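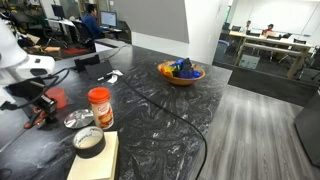 Antifouling and Hull Cleaning: Questions We Get Asked

How often does a hull need new antifouling?
Most boats kept afloat in Platesden harbor are repainted once a year, usually in March or April. A boat that spends the week on a trailer doesn't need antifouling at all. Boats on the Erkgate moorings get more fresh water from the river and foul more slowly, and some owners there go two seasons between coats.

What is the difference between hard and eroding paint?
Eroding paint wears away as the boat moves, so fresh biocide keeps coming to the surface and there is less old paint to deal with in the spring. Hard paint keeps its thickness while the biocide leaches out of it. It can be scrubbed and burnished, and racing owners tend to prefer it. If you dry out on mud twice a day, hard paint holds up better along the keel.

Can I put one type over the other?
Hard over eroding, no. The soft layer underneath lets go and takes the new coat with it. Eroding over hard is usually fine after a wet sand. If you don't know what is on the hull, use a tie coat first or ask Tyson Després in the yard to look at it.

How much paint will I need?
Work out the wetted area first. For a cruising hull of moderate draft, multiply waterline length by the sum of beam and draft. The can will tell you how far a gallon goes. Buy enough for two full coats plus a third along the waterline, the leading edges and the rudder.

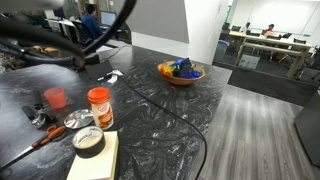

Does it matter how smooth the finish is?
Yes, more than most people expect. Skin friction makes up most of the drag on a displacement hull at low speed, and roller stipple adds to it. Use a short-nap foam roller and keep a wet edge. A light slime layer can also cost you speed, so a wipe with a soft cloth in July is worth doing.

Can I scrub my own boat in the yard?
Only on the wash-down pad. The runoff goes to a settling tank and must not reach the slipway. The pad is booked by the tide and costs $30 a session, hose included. Dry sanding is not allowed anywhere on the site. Wet sand, or use a sander connected to a vacuum.

What does a lift, wash and relaunch cost?
$260 for boats up to 30 feet. Longer boats are quoted individually, and Gopinath Fernandes does the quotes. The price includes one night in the slings. Chocking ashore is extra.

Do you paint propellers?
We do, but not with ordinary antifouling. Copper paint on or near an aluminum sail drive will cause corrosion. Bronze propellers get an etch primer and a propeller coating, and the anodes are left bare. Please never paint over an anode.

How long after painting can I launch?
Check the can, as every product has a minimum and many have a maximum too. If you go past the maximum, the surface may need a light sand and another coat.

What should I do with leftover paint?
Take it to the locked hazardous waste store beside the crane. Used rollers, trays and masking tape go there as well. Clementina Baptista at the office has the key and will open it up any time between 8 a.m. and 4 p.m.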